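Comparaison de deux caméras et de deux contrôleurs pour un véhicule autonome de petite taille

Publié le 28 septembre 2026

Le présent billet rend compte des essais conduits à la fin de l'été sur le véhicule d'extérieur dont il a déjà été question sur ces pages. Il porte sur le choix de la caméra frontale et sur celui du contrôleur chargé de la direction. Les questions de châssis, de batterie et de carrosserie ont été traitées dans les billets précédents et ne sont pas reprises, sauf lorsqu'elles ont une incidence directe sur les mesures.

Les matériels ont été acquis sur fonds personnels. Aucun fabricant n'a été consulté avant la publication et aucun n'a prêté d'équipement.

Matériels retenus

Deux caméras ont été comparées. La première, de marque Kesard, est un modèle à obturateur global, à focale fixe, relié au calculateur par USB. La seconde, de marque Birnitz, est un module à obturateur déroulant, plus léger, raccordé par nappe. Toutes deux ont été montées sur le même support, à la même hauteur et avec la même inclinaison vers le sol, de sorte que l'horizon se place à mi-hauteur de l'image. Ce réglage a demandé plus de temps que prévu : le support d'origine présentait un jeu latéral perceptible à la main, et il a fallu le remplacer par une équerre percée sur mesure.

Du côté de la commande, le contrôleur Dvorak était déjà en place depuis le printemps. Il reçoit une consigne d'angle et une consigne de vitesse, qu'il traduit pour le servomoteur de direction et pour le variateur. Le contrôleur Sidgate, acquis en août, remplit les mêmes fonctions et dispose en outre d'une boucle interne de correction de lacet, que l'utilisateur peut désactiver. Les deux cartes ont reçu le même programme de suivi, à quelques lignes de configuration près.

Le calculateur principal est resté identique pour l'ensemble des essais. Les versions logicielles ont été figées au début de la campagne. Une mise à jour du pilote Kesard, parue entre-temps, a été délibérément ignorée.

Protocole

Chaque combinaison d'une caméra et d'un contrôleur a été essayée sur le même tronçon, dans le même sens, à allure de marche. Le départ était donné à l'arrêt complet, roues droites, au même repère. L'opérateur suivait à pied, radiocommande en main, et pouvait reprendre la direction à tout moment. Toute reprise était consignée avec son motif.

Trois grandeurs ont été relevées : l'écart latéral par rapport à la trajectoire enregistrée en conduite manuelle, le délai entre l'acquisition d'une image et l'émission de la consigne correspondante, et la proportion d'images jugées exploitables après relecture. Cette dernière opération a été effectuée à la main. Elle est fastidieuse et comporte une part de jugement ; les critères appliqués sont donc donnés ci-après.

Une image est considérée comme exploitable lorsque les deux bords du revêtement peuvent être suivis à l'œil jusqu'à mi-distance, que le flou de bougé n'efface pas la texture du sol au premier plan et qu'aucune surexposition du ciel ne déborde sur la ligne d'horizon. Les cas douteux ont été classés comme non exploitables. Une seconde lecture, faite plusieurs jours plus tard sur un échantillon tiré au hasard, a conduit à modifier très peu de décisions.

La relecture a porté sur 2 849 images pour la caméra Kesard et sur 1 494 images pour la caméra Birnitz. L'inégalité des deux lots s'explique par une panne : la nappe de la Birnitz s'est partiellement déboîtée au cours d'une séance, et les enregistrements concernés ont été écartés en totalité. Les résultats sont par conséquent exprimés en proportions et doivent être lus avec cette réserve.

Résultats pour les caméras

Par temps couvert, la Kesard donne l'image la plus stable. L'obturateur global supprime les ondulations que produisent les vibrations du châssis, et les bords du revêtement restent droits même au passage des raccords d'enrobé. Son défaut principal tient à l'exposition automatique, dont la réaction est lente. Lorsque le véhicule sort de l'ombre d'un arbre, le sol reste sombre pendant un temps appréciable, ce qui suffit à faire hésiter la détection. Le passage en exposition manuelle règle la difficulté sous un ciel uniforme ; il n'est pas praticable par ciel changeant.

La Birnitz réagit plus vite et restitue mieux les nuances entre l'herbe sèche et la terre nue. Cet avantage a son importance : sur les accotements dépourvus de bordure, la limite de la chaussée se lit davantage par la couleur que par le relief. En contrepartie, l'obturateur déroulant déforme l'image dès que le véhicule vibre. La déformation est peu visible à l'œil sur une vue isolée. Elle l'est beaucoup plus dans l'estimation du point de fuite, qui oscille d'une image à l'autre et transmet cette oscillation à la direction.

Un essai a été fait avec des rondelles en caoutchouc intercalées sous le support de la Birnitz. L'amélioration est réelle à faible allure et disparaît au-delà. Les rondelles ont été retirées, le support ayant pris un léger tangage au freinage.

La part d'images exploitables est plus élevée avec la Kesard sur l'ensemble de la campagne. L'écart se resserre nettement si l'on exclut les passages sur revêtement dégradé, au point de devenir négligeable sur les portions les plus lisses.

Résultats pour les contrôleurs

Le contrôleur Dvorak présente un délai constant. Dans la configuration retenue, la chaîne complète, de l'acquisition à la consigne, s'établit à près de 50 millisecondes, et cette valeur ne dérive pas en cours de séance. La direction est un peu molle autour du neutre. Une zone morte de 2 degrés, réglée au printemps pour ménager le servomoteur, en est la cause la plus probable ; elle a été conservée afin que les mesures restent comparables à celles des billets antérieurs.

Le contrôleur Sidgate est plus vif. Avec la correction de lacet activée, il tient mieux la ligne droite et absorbe les à-coups dus aux irrégularités du sol. Deux réserves doivent toutefois être formulées. La correction interne entre parfois en conflit avec celle du programme de suivi : le véhicule se met alors à serpenter, d'une manière faible mais entretenue. Par ailleurs, la documentation ne précise pas l'ordre dans lequel sont appliqués les filtres, et il a fallu le déduire des journaux.

Une fois la correction désactivée, les deux cartes se valent à peu de chose près. La préférence dépend alors de considérations pratiques. Les connecteurs du Dvorak sont verrouillables, ceux du Sidgate ne le sont pas. Le Sidgate enregistre ses journaux sur une carte amovible, tandis que le Dvorak impose un câble et un logiciel dont l'installation demeure pénible. Sur le terrain, par vent, le premier système est nettement plus commode.

Combinaisons

L'association de la Kesard et du Dvorak est la plus prévisible. Les reprises en main y ont été rares et toutes imputables à l'exposition. L'association de la Kesard et du Sidgate donne la conduite la plus précise lorsque les gains du programme de suivi sont réduits, ce qui suppose de refaire les réglages à chaque changement de pneus ou de charge.

La Birnitz convient mal au Sidgate. L'oscillation du point de fuite et la vivacité du contrôleur s'additionnent, et le comportement obtenu n'est pas acceptable à proximité d'un plan d'eau. Avec le Dvorak, la mollesse de la direction filtre une partie du défaut et le résultat devient honorable.

Il a été décidé de conserver provisoirement la Kesard et le Dvorak. Le Sidgate restera monté sur le châssis de rechange, où il servira à la mise au point des gains.

Remarques sur le terrain

Les voies étroites bordées d'herbe constituent un cas plus exigeant qu'il n'y paraît. Le marquage y est parfois réduit à des tirets blancs, qui sortent du champ dès que le véhicule les a franchis. Le programme doit alors s'en remettre aux seuls bords du revêtement. Or ces bords ne se ressemblent pas : d'un côté, une herbe rase et usée qui descend vers l'eau ; de l'autre, une bande de terre claire et de gravier, plus lumineuse que l'asphalte. Un seuil unique ne peut convenir aux deux. Le traitement distingue désormais la moitié gauche et la moitié droite de l'image, avec un réglage propre à chacune.

L'eau calme pose une difficulté supplémentaire. Sous un ciel gris, elle prend une teinte pâle que l'algorithme de segmentation confond aisément avec une surface roulable. Un masque fixe a été essayé puis abandonné, son effet étant fâcheux dans les courbes. La solution actuelle consiste à exiger une continuité de texture depuis le bas de l'image.

Enfin, la présence de personnes au bord de la voie impose une règle simple, appliquée sans exception pendant la campagne : l'opérateur ralentit le véhicule dès qu'une silhouette est aperçue, même lointaine, et reprend la direction avant de parvenir à sa hauteur.

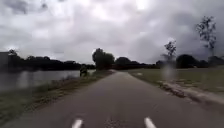 Suite des essais

Les prochains relevés auront lieu en octobre. Ils porteront sur l'exposition de la Kesard en lumière changeante et sur la réduction de la zone morte du Dvorak.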